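Sorting Shapes and Colors
A Discovery Page for Young Visitors from the Runham Children's Museum

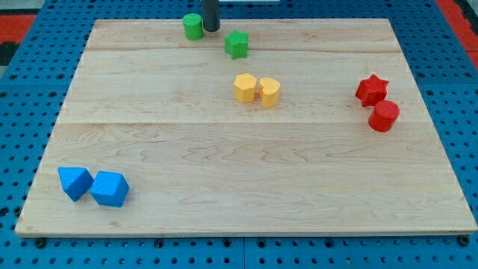
Blocks can be sorted in more than one way. One way is by color. All the green blocks go together, then all the yellow blocks, then all the red ones. Another way is by shape. A star is a star whether it is green or red.

Many of these blocks are called prisms. A prism has a top and a bottom that match exactly, and its sides go straight up. A block with a star on top and straight sides is a star prism. A block with a round top and straight sides has its own name: a cylinder. A can of soup is a cylinder too.

Look closely at a wooden board and you may find thin straight lines across it. These are seams, where planks have been glued together. The wavy marks are called grain. Grain comes from the way the tree grew.

Try This at Home
Collect 7 small objects. Sort them by color, then mix them up and sort them by shape. Did any object change groups?

The Shape Table is in the Wogan Room and is open to children of all ages through January.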